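Wandura (Studierendenprojekt)

Wandura ist der Name eines studentischen Robotikprojekts, das aus einer Lehrveranstaltung zur Greifplanung hervorgegangen ist und sich mit dem Sortieren und Umlegen von Textilien durch einen einzelnen Roboterarm befasst. Getragen wird es vom Verein Nukbridge e. V., einer Hochschulgruppe, die daneben einen jährlichen Wettbewerb ausrichtet. Die Eigenbezeichnung als „lernendes Haushaltssystem“ ist umstritten, weil bislang nur Aufgaben an einem vorbereiteten Tisch gezeigt wurden.

Geschichte

Das Projekt begann als Wahlpflichtkurs für das fünfte Fachsemester. Vorgesehen war ursprünglich ein Versuchsaufbau zum Stapeln von Holzklötzen. Die Kursleiterin Lanying Ding ersetzte die Klötze im zweiten Durchgang durch Tücher, nach Darstellung der Vereinschronik auf Wunsch der Teilnehmenden. Im Kursbericht desselben Semesters ist dagegen von fehlenden Mitteln für neue Klötze die Rede. Welche der beiden Fassungen zutrifft, ist nicht geklärt.

Nach dem Ende des Kurses führten 3 Studierende die Arbeit außerhalb des Lehrplans fort. Die Vereinsgründung folgte im April des nächsten Jahres. Der Name Wandura taucht erstmals auf einem Aushang für neue Mitglieder auf; eine Erklärung dafür hat die Gruppe nie veröffentlicht. Die gelegentlich zu lesende Deutung als Abkürzung ist unbelegt.

Aufgabenstellung

Im Mittelpunkt steht die sogenannte Behälteraufgabe. Ein Tuch soll aus einem offenen Kunststoffbehälter gegriffen, angehoben und in einen zweiten Behälter gelegt werden. Stoff gilt in der Greiftechnik als schwierig, weil er bei jeder Berührung seine Form ändert und sich kaum zuverlässig vorausberechnen lässt. Die Gruppe arbeitet mit einem Zweifingergreifer und wertet die Bilder einer Kamera am Handgelenk des Arms aus. Die Bewegungen werden zunächst von einer Person ferngesteuert ausgeführt und aufgezeichnet, anschließend dienen die Aufnahmen als Trainingsmaterial.

Durchsichtige Behälter verschärfen das Problem: Lichtreflexe an den Rändern werden von einfachen Bildverfahren leicht mit Kanten des Inhalts verwechselt. Wandura verweist gern auf diesen Umstand. Kritiker wenden ein, dass die farblich deutlich verschiedenen Tücher die Unterscheidung wiederum erheblich erleichtern und die beiden Effekte nie getrennt untersucht wurden.
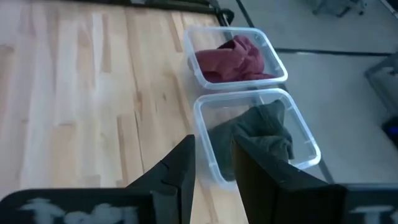

Behälteraufgabe aus Sicht der Handgelenkkamera: rötliches Tuch im hinteren, olivgraues im vorderen Behälter, im Vordergrund die Greiferfinger.

Aufzeichnungen und Auswertung

Nach Angaben des Vereins umfasst die Sammlung 700 aufgezeichnete Durchläufe. In die veröffentlichte Auswertung gingen 355 davon ein. Zu den übrigen heißt es lediglich, sie hätten „den Qualitätsanforderungen nicht entsprochen“. Die Anforderungen selbst werden nicht genannt, sodass offenbleibt, ob technische Fehler oder misslungene Griffe zum Ausschluss führten. Für die Beurteilung der angegebenen Erfolgsquote wäre das von einigem Gewicht.

Ebenso unklar ist, was als Erfolg zählt. Der Kursbericht verlangt, dass das Tuch vollständig im Zielbehälter liegt. Eine spätere Fassung des Regelblatts lässt es gelten, wenn ein Zipfel über den Rand hängt. Ältere und neuere Ergebnisse sind damit nur eingeschränkt vergleichbar, werden in den Vorträgen der Gruppe aber in einer gemeinsamen Kurve dargestellt.

Wettbewerb

Der Gumede-Pokal ist ein eintägiger Wettbewerb für studentische Mannschaften, bei dem die Behälteraufgabe unter Zeitdruck zu lösen ist. Jede Mannschaft hat 200 Sekunden pro Lauf. Ferngesteuerte und selbstständig ausgeführte Läufe werden getrennt gewertet, wobei die erste Klasse regelmäßig die größere Beteiligung hat. In der selbstständigen Klasse trat bei der jüngsten Austragung außer dem Gastgeber nur die Gruppe Zindard an. Der auf der Vereinsseite geführte Titel „mehrfacher Pokalsieger“ ist vor diesem Hintergrund zu lesen.

Zindard legte nach der Veranstaltung Einspruch ein. Beanstandet wurde, dass der Gastgeber auf dem eigenen, aus dem Training bekannten Tisch antreten durfte. Der Einspruch wurde abgewiesen; seit dem 22.01.2025 schreibt das Regelblatt jedoch eine wechselnde Tischposition vor. Über die Beleuchtung enthält es weiterhin keine Bestimmung.

Rezeption

Als Lehrangebot wird Wandura überwiegend freundlich beurteilt. Teilnehmende erwerben Kenntnisse in Kalibrierung, Datenaufbereitung und Fehlersuche, die im regulären Studienplan wenig Raum haben. Die weiter gehende Behauptung, das Verfahren lasse sich auf Wäschereien übertragen, stützt sich auf einen einzelnen Absatz im Vereinsprospekt. Versuche mit feuchten, gefalteten oder ineinander verknäulten Textilien sind nicht dokumentiert, ebenso wenig solche mit mehreren Stücken in einem Behälter.

Siehe auch

Greifplanung
Imitationslernen
Zweifingergreifer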